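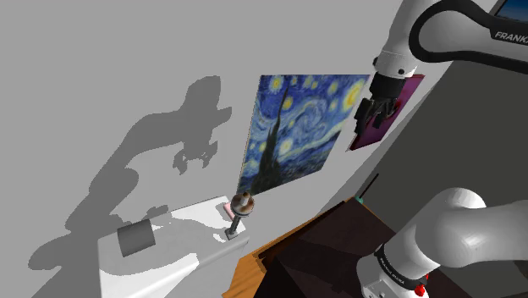 4. Storage conditions and musty odor in seasonal bedding

4.1 Setting and households

The second part of the study concerned the storage of comforters, wool blankets and quilts between one cold season and the next. Households in Molthorpe were recruited through the two public laundries in the town and through a notice in the regional housing newsletter. A total of 83 households completed both visits. Each household owned its own washing machine or used one of the laundries at least once a month, and each had stored at least one heavy item of bedding in the previous year.

The first visit took place in May, when most households were putting heavy bedding away. The second took place when the same items were brought out again. At the first visit, household members were asked to prepare the item as they normally would. They were given no advice on washing, drying or folding. The interviewer noted the fiber content given on the care label, the last wash reported by the household, the type of storage container and the place where it was kept.

Zupan, who carried out the pilot interviews in Dristia, had found that people often described an item as clean when it had been aired but not washed. The interview form was changed for that reason. It asks separately about washing, airing, spot cleaning and vacuuming, and it allows more than one answer. Items sent to a dry cleaner were recorded under a heading of their own.

4.2 Odor rating

Odor was rated by household members and by a trained rater who did not know how the item had been stored. Items were taken out of their containers and laid flat for ten minutes before rating. The scale ran from zero (no odor) to five (strong odor, item would not be used without washing). Where two household members gave different ratings, the higher one was kept.

We chose a short scale after longer versions proved hard to use at home. Members of the pilot group tended to skip the middle steps, and several asked whether a smell of cedar or lavender should be counted. In the final form, added scents were recorded on a separate line. The rater was asked to judge mustiness alone, although this is plainly difficult when a strong sachet has been in the same bag for months. Ratings for such items should be read with caution.

4.3 Containers and placement

Containers fell into five groups: plastic bins with lids, vacuum bags, zippered fabric bags, cardboard boxes and open shelving. Open shelving included items placed on top of a wardrobe with or without a sheet over them. Placement was recorded by room and by whether the container stood against an outside wall.

The households did not use these containers evenly. Vacuum bags were common in apartments, where closet space was short, and cardboard boxes were found mainly in attics and garages. Container type and room are therefore hard to separate, and we do not claim that one kind of container is better than another in every home. Items kept against an outside wall received higher odor ratings than items kept on an inside wall, and this held within each container group large enough to examine.

Figure 2. Order of steps at each home visit: interview, inspection of the container, airing period, household rating, trained rating. The order was the same at both visits, except that no trained rating was made at the first.

4.4 Drying before storage

The clearest pattern concerned drying. Items that had been washed and then left overnight before folding were rated lower for odor than items folded on the day of washing. Thick quilts may feel dry on the surface while the filling still holds water, and several household members remarked that the seams were the last part to dry. Those who used a dryer often ran a single cycle. Those who used a line usually turned the item once and brought it in before evening.

Cropper reported a similar pattern in his survey of shared laundry rooms in Sampaio, where users had to clear the machines by a fixed time. In that survey, Saturday was the busiest day, and bedding was often removed before the cycle had ended. Our households were under less pressure of this kind – most could leave an item on a rack as long as they wished – but the habit of same-day folding was still widespread.

Weight also mattered. Items filled to more than 500 grams per square meter were washed less often and were more likely to be stored unwashed. Household members gave the size of the machine drum as the main difficulty. The Dadora laundry, which has large-drum machines, was used for these items by households that otherwise washed everything at home.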